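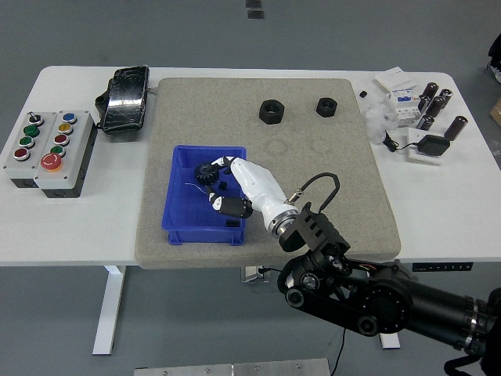

What should a buyer compare first when choosing between a multi-fingered hand and a parallel gripper?
The range of part shapes on the line. If every part can be held between two flat jaws, the gripper is cheaper to run.

Glenys Doolan has been comparing the two for Ritix, with bin picking as the test. The gear lies in a blue bin with a small black cube beside it, and the fingers have to close without catching the bin wall. Her log runs to 1340 attempts – 1136 with the Livetti hand, the rest with a Kovács two-jaw unit.
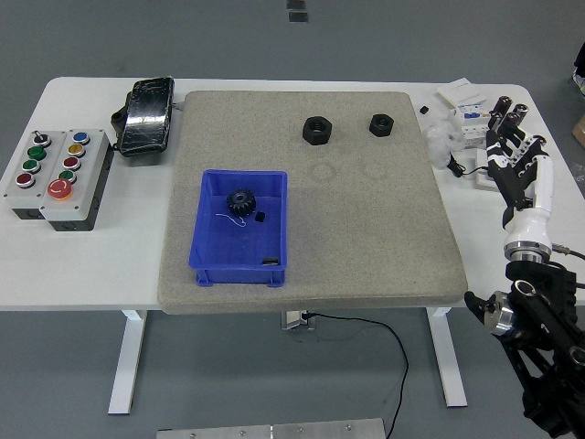 Page last changed: January, 10:40

Between attempts the hand is raised clear of the bin. Doolan treats that move as part of the cycle and times it. The two black nuts on the mat are a separate task, scored on its own sheet.

The Dramix controller logs finger position over 99 channels. Doolan reads 10 of them. Thumb angle at first contact is the one she checks before changing a grasp setting.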